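Rendik opens hire scheme for firms planning their first robot arms

Pairs of hand-held grippers and a planning workbook to be offered from July to small food and kitchen businesses

BIRKSIDE – Rendik, the equipment planning firm, is to hire out hand-held gripper sets to small businesses that are thinking of buying robot arms but have not yet fixed a budget. The scheme, called Rellix, opens in July. It is meant for firms that pack, fill, weigh or set out goods at a bench and want to know which of those jobs a two-fingered gripper can reasonably be asked to do before they place an order for anything larger.

Each set is made up of two hand-held grippers with cameras, mounts, cables and a laptop for storing the recordings. Staff hold one gripper in each hand and do their ordinary tasks with them. The recordings can then be shown to suppliers when asking for quotes, and can be kept for training a robot later if the firm goes ahead.

Hire costs £480 a week with a minimum of four weeks. Delivery, set-up and half a day of instruction are included. Customers who go on to use Rendik for a full equipment plan will have the first week's hire taken off the bill.

Wiremu Katene, who runs the Rellix scheme, said: "We kept being asked for a price for a robot, and the first thing we had to ask back was what it was going to pick up. People would say bags and jars. Well, there are bags and there are bags. A full one stands up for you and a half-empty one folds over as soon as you squeeze it, and that can change which gripper you buy and how long the job takes." 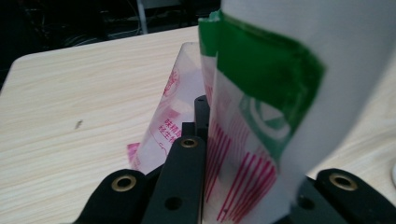 Soft packaging takes up the longest chapter in the workbook that comes with each hire set. The workbook runs to 70 pages and is written for owners and production managers with no background in robotics. It asks them to list every item that crosses the bench in an ordinary shift, including the awkward ones, and to sort the items by how they are held. Plastic film, glass, hinged lids and loose powders each have their own sheet.

Against each item the firm writes down who handles it now, how often, how long it takes by hand and how long it takes with the grippers. A separate column is kept for tries that failed. Rendik asks customers not to leave these out, and suggests that the failed tries are the first thing to put in front of a supplier.

The second part of the workbook deals with money. It sets out the costs that tend to be missed in a first budget, among them:

Benches and fixings, including clamps, rails and cable runs
Spare finger pads and other parts that wear
Lighting, where the cameras need it
Electrical work and any changes to the floor
Guarding and the safety assessment
Staff time during the first months, when output may drop
Software fees after the first year
Removal or resale at the end of the equipment's life

Space is left for the firm's own figures. The workbook gives no typical prices. Rendik says prices vary too much between suppliers and date too quickly to be printed.

Goodwin, a contract packer with a unit on the Birkside estate, used an early version of the workbook and a hire set while planning a new filling bench for dry seasonings. The company had set aside money for two robot arms on the bench and another two at the packing end. After the trial it decided to order for the filling bench only and to look at packing again next year.

Lorraine Cosgrove, operations manager at Goodwin, said: "I had a number in my head for four arms and it was the wrong number. It covered the arms. It didn't cover the bench, the pads, or somebody's wages while they learned to run it. Once we had that written down we could see that two arms done properly was what we could afford."

She added that the bench staff had been doubtful to start with. "They found it slow, and it is slow the first morning. Then they began telling me which jobs they'd be glad to hand over and which they wouldn't trust it with. I would not have got that list by sitting in the office."

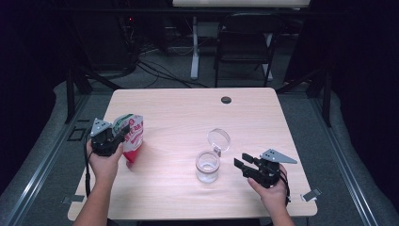
Two hand-held grippers in use at a table, one holding a red-and-white bag by the top, with an open glass jar between them.

Jobs that need both hands are treated separately in the workbook. Filling a jar from a packet is the one worked through in full. One gripper steadies the jar while the other brings the packet over, and the lid has to be kept out of the way. For budgeting, the question is whether the jar must be held by a second arm or could stand in a simple fixture screwed to the bench. A fixture is much the cheaper of the two, but it has to be changed when the jar changes, and a firm that uses many sizes of jar may find the second arm pays for itself.

Rendik recommends that customers try the job both ways during the hire period and time each one. The workbook has a page for each method, laid out the same so the two can be put next to each other. 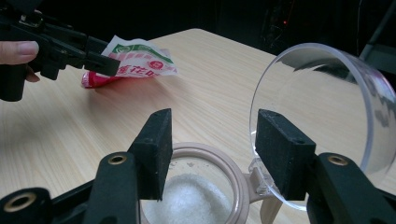 Spillage is the other cost that comes up with powders and grains. The workbook asks for the weight of product lost in each session and the time spent wiping down. Mr Katene said both figures were easy to collect and were seldom in the first draft of a budget.

"If you're filling by hand, you tidy up as you go and you don't think of it as a cost," he said. "With a machine you have to decide who does it and when – and whether the machine stops while they do."

The workbook suggests splitting the purchase into stages, with a sum agreed for each and a date on which the firm decides whether to carry on. The first stage is the hire itself. The second is a single station with one or two arms doing the job that went best in the trial. Further stations come after that, and only once the first has been running long enough to give real figures for downtime and spare parts.

Suppliers are asked to quote against the firm's own item list and recordings. Rendik has included a blank quote form for this. It covers the size and weight of the heaviest item, the smallest and thinnest item, the reach needed across the bench, the width to which the gripper must open, the material of the finger pads and how quickly replacement pads can be delivered. There is a line for the supplier to name any item on the list that its equipment should not be used for.

Glassware is given its own section, as customers working in cafés, teaching kitchens and tea and coffee preparation had asked for it. Tall pieces with a narrow neck and a round base call for more care over where the fingers close, and the workbook advises pricing in breakages from the start. It also advises firms to measure the open space each gripper needs around it when several things are standing close together on the same table, and to plan the bench size from that measurement.

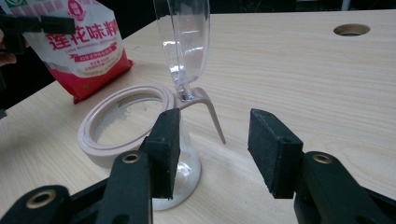 Do we need to have chosen a robot before we hire a set?

It is better if you haven't. The set is there to help you work out what you need, and the workbook's quote form can go to any supplier. If you have already picked a model, tell us which gripper it comes with and we will say whether our fingers open to a similar width. If the two are very different, your timings may not carry over and we would rather say so before you pay for the hire.

Hire sets will be delivered from Birkside. Customers need a sturdy table, a mains socket close by and a clear floor on the side where staff will stand. Clamps for the table edge are supplied. Rendik asks that at least two members of staff attend the instruction session, so that recording can carry on if one is away.

Recordings belong to the customer. Rendik will not keep copies after the set has been returned unless the customer asks for help with an equipment plan, in which case they are held until the plan is finished. Staff who appear in the recordings should be told how they will be used, and a short consent form is included in the workbook.

Sets can be reserved now for hire from July onwards. Firms that only want the workbook can have it free of charge by writing to the Rellix desk. A shorter version for schools and colleges with teaching kitchens is being prepared.

Notes to editors

Rendik advises small and medium-sized firms on planning and buying workshop, kitchen and packing equipment. It does not make robots and takes no commission from suppliers.

Rellix is the name of Rendik's hire scheme and of the workbook that goes with it. The hire price of £480 a week is for one set of two grippers and excludes VAT. Extra finger pads are charged separately.

Goodwin packs dry seasonings, baking ingredients and drinks powders for other brands.

Wiremu Katene and Lorraine Cosgrove are available for interview. Requests should be sent to the Rendik press desk in Birkside, which is open from 9am to 4pm.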